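示教这件事，我还是不太信

上个月Fondima的销售又来了一趟，带着新版的宣传册，封面上一行大字：“教它一遍，它就会了。”我把册子翻完，又翻回来找，想知道这个“一遍”到底怎么算。附录里的小字写着，实际部署建议先采集足够数量的示范。多少算足够，没写。我当面问，对方说看任务。这个回答我挑不出毛病，可封面那行字就没法看了。

先交代一下我的立场，免得有人说我没碰过就骂。我在做产线集成的公司上班，平时跟工业臂打交道，拖动示教、示教器编点位、离线编程都做过。近来大家嘴里的“示教”意思变了，指的是人做动作，机器记下来，再拿去训练一个模型，让它自己去应付没见过的情况。老的示教记的是点，点错了我知道错在哪一个。新的示教记的是一大堆画面和轨迹，错了以后我只能看着它错。两件事用同一个词，客户开会时经常搞混，我每回都要花半个钟头解释为什么“示教过了”的东西还会抓空。

遥操作我试的是Kelum那套。主手从手，人坐在这边掰，机器在那边跟。演示的时候看着特别漂亮，操作员叠毛巾，行云流水，旁边的人都在拍视频。轮到我上手，第一个感觉是累，胳膊一直悬着，肩膀先受不了。第二个感觉是瞎，手上没有力的反馈，夹住没夹住全凭眼睛，于是每个动作到最后一小段都会停顿一下，盯着看，再合上。后来我看自己录的轨迹，那个停顿条条都有。我当时就想，模型学去的除了抓取，恐怕还有我的犹豫。工程师说这个可以在后处理里裁掉。也许可以，但裁哪里又是谁定的呢？定这个的人多半没坐在那把椅子上掰过。

还有一个问题很少有人在演示会上提：那位叠毛巾的操作员练了多久。我在休息的时候问了，对方说他练了4个月。4个月！那你卖给我的到底是一台机器，还是一位练了4个月的师傅？如果我的客户要自己采数据，是不是也得养这么一位？宣传册里的成本表只列硬件和软件授权，人工那一栏干脆没有。

手持夹爪是另一条路。人手里握着夹爪，上面带相机，直接在真东西上干活，机器臂根本不用在场。它的道理我是认的：便宜，搬得动，谁家的桌子都能去，手上多少能感觉到一点力。比起坐在椅子上隔空掰，舒服太多了。我同事里有几个特别看好这个，说以后数据就像拍视频一样，人人都能采，量一上来什么都解决了。我听到“量一上来”四个字就想往后退一步，因为我在别的项目里听过太多回。

不过听归听，我还是认真试了。3个下午，65条示范，任务说起来极其简单：把桌上的细木条收进篮子里。两只手各握一个夹爪，想用哪边用哪边，一条示范从伸手开始，到木条落进篮子算完。
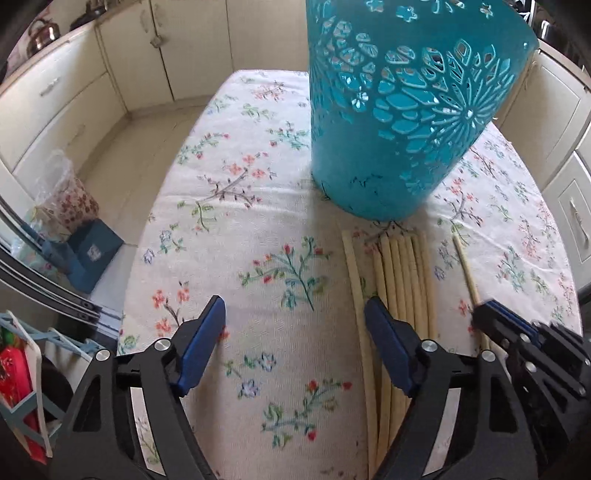 采集规范里写得最含糊的一条是“物体应清晰可见”。清晰到什么程度，对谁清晰，没有下文。写规范的人大概想的是桌面摆拍，东西都在正中间，光也打好了。真动起手来，挡住视线的头一个就是夹爪自己。木条就摆在青绿色篮子前面，单独的那根还好说，右边手指的蓝色垫子一悬到它上方，旁边紧挨着的那一排就被遮掉了一部分。我自己是知道那一排在哪儿的，因为我长着脑袋，脑袋可以歪一下。装在夹爪上的相机歪不了，它看见多少就是多少。再加上桌布上到处是小花枝，红的花苞、棕色的枝条，细细长长，跟细木条放在一块儿，我不敢说模型分得清。另一只夹爪还从右边斜着伸进来，侧着身子，有一点糊。

有人会说，这正是真实环境的价值，杂乱才有泛化。这话我听了不下一个季度，一直没听到后半句。杂乱是可以有价值，前提是杂乱得够多、够散，今天花桌布，明天光板，后天换个灯。可我的65条全是在同一块桌布上录的，同一个篮子，同一张两头圆的窄桌子。这叫杂乱吗？在模型那里，这块花布说不定比木条还重要，因为花布每条都在，木条的位置倒是老在变。我没有证据说它一定学歪了，但谁要跟我说它一定没学歪，也请拿证据来。

再说那个篮子。镂空的，上半截都是花形的孔，底下往里收。人把木条往里一丢就完事了，根本不会去想孔的问题。夹爪不行，木条是细长的，角度稍微斜一点，头就可能卡在沿上或者钻进孔里。我录的时候下意识把手腕竖起来，让木条垂直着进去，录到后面才发现自己在这么干。这种小动作规范里一个字没有，全靠录的人自己的习惯。换一个人来录，也许他喜欢横着放，那两个人的数据混在一起会怎么样？我问过一个做算法的朋友，他的回答是“模型会自己处理多模态”。我又问处理成什么样，他说要看。又是要看。

细木条这个东西选得也很有意思。乍一看是最没难度的物体，没有反光，不软，不滑。挨在一起摆的时候就不是那么回事了。夹爪的垫子有厚度，要从一排里抽一根，先得在两边各挤出一点地方来，挤的时候隔壁的就跟着跑。我的做法是先用一边的手指尖拨一下，拨散了再夹。拨的这一下算不算示范的一部分？规范没说。我问Fondima那边的支持，回复是“建议动作自然连贯”。我拨得挺自然的，就是不连贯。后来我干脆先收单独放着的，再去碰那一排，等于把难的往后拖。模型要是把这个顺序也学去了，以后遇到桌上只有密密一排的情况，它从哪儿下手呢？

说到失败的示范。65条里有几条是我弄掉了重捡的，按规范应该删掉。我没全删，因为我觉得会掉、会重捡恰恰是真干活时最常见的情况。做集成的都知道，客户不会因为机器抓空一次就生气，他生气是因为机器抓空以后傻站在那里。可示范数据里如果全是一次成功，它上哪儿去学怎么收拾残局？支持的人听完沉默了一会儿，说这个想法很好，会反馈给产品。我在供应商那里听到这句话的次数，够我出一本书了。

说几句公道话，不然显得我专门来拆台。手持夹爪这条路，采集的门槛确实低，我家里人看我录了一会儿，接过去也能录，动作还比我放松。这一点遥操作比不了，Kelum那套要是放在家里，光标定就能把人劝退。另外，动作的速度是人的速度，不像主从那种黏黏糊糊的慢。对那些原来根本没人愿意编程的零碎活，比如把几样小东西归到一个筐里，有个六七成的东西先用着，再慢慢修，这思路我能接受。我不接受的是拿六七成的东西印九成九的册子。

去年8月我在Makowska的展厅里看过一次所谓的现场部署。台子上的物件摆得规规矩矩，机器一件一件收，收得挺好，围观的人鼓掌。我趁讲解员转身，把其中一件挪开一点，又把它转了个方向。机器伸过去，在原来的位置上方停住，晃了晃，又缩回来。讲解员马上过来把它摆回原处，说现场光线有影响。光线当然有影响，可我动的又不是灯。那天回去的路上我一直在想，如果挪一下就不行，那跟我用示教器打点位有什么区别？区别大概是点位便宜。

还有一个案例，圈里传得很广，说Gorosport的仓库用示范学习做分拣，上线3周就把老方案换掉了。我托人打听，得到的版本各不相同：有的说换掉的只是一条小线，有的说旁边一直站着人随时接管。这两种说法我都没法证实，所以也不打算拿来当论据，写在这里只是想说，凡是听到“上线多快”的故事，先问一句旁边站没站人。站着人一点也不丢脸，我们自己的项目旁边也站人。把人从故事里剪掉就有点过了。

周日下午（2月4日）我把65条全部重看了一遍，当时就想找找自己有什么毛病。毛病比我想的多。靠左的木条我几乎都是顺着它斜的方向下手，靠右的我会先停一下，大概是篮子挡着，心里没底。有几条里两个夹爪差点碰到一起，我躲了一下，躲的动作也原封不动留在轨迹里。桌布被我蹭出褶子，后面几条的褶子跟前面不一样，我录的时候完全没注意。这些东西我要是不重看，永远不知道它们在里面。而卖数据服务的人最喜欢说的就是，你不需要看，交给我们就行。

所以我现在给客户的建议很土。要上这种东西可以，先把验收写清楚：物件挪开多远还能抓，换一块桌布行不行，换一个篮子行不行，抓空以后怎么办，旁边要不要人，这个人谁出钱。示范由谁来录，录的人换了怎么算。把这些一条一条写进合同，看对方的脸色。愿意写的，哪怕数字难看，我都愿意跟他做。支支吾吾跟我讲“泛化能力会随数据增长”的，那就等它长好了再来。

另外提醒一下真打算自己录的朋友，手持的那种录久了手腕会酸，两只一起拿更是，中间多歇歇。指尖垫子脏了记得擦。重复同一个摆法是最容易犯的懒，我就犯了，一排木条收完又照原样摆成一排，手比脑子快。下回我打算让别人来摆，我背过身去，摆完再转过来录。桌布也换掉，换什么还没想好，家里能找出来的全带花。

评论区如果有在产线上真正用起来的，欢迎来打我的脸，最好带上你们的验收表。宣传视频就不用贴了，我基本都看过。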